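Search this guide Go

4. Fitting the Granska shelf

4.1 Place the shelf on a level worktop and keep it clear of the edge.

4.2 Tighten each leg by hand, then give the key one further quarter turn.

Caution: Do not load the shelf until all fixings have been checked.

4.3 Wipe the top panel with a damp cloth — do not use bleach. 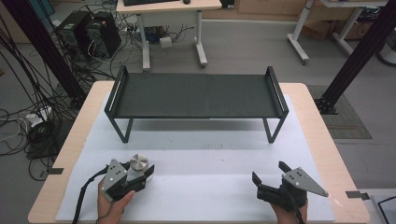
Ishbel Dunbar asks whether the legs need tightening again after the first month, as hers had begun to rock by July. They do. Repeat step 4.2 after 40 days and once a year from then on.

Note: Replacement fixings may be ordered from Geststead under part number 1070.

Revised 09/08/2019

17 comments 9 shares

© Geststead Contact us Back to top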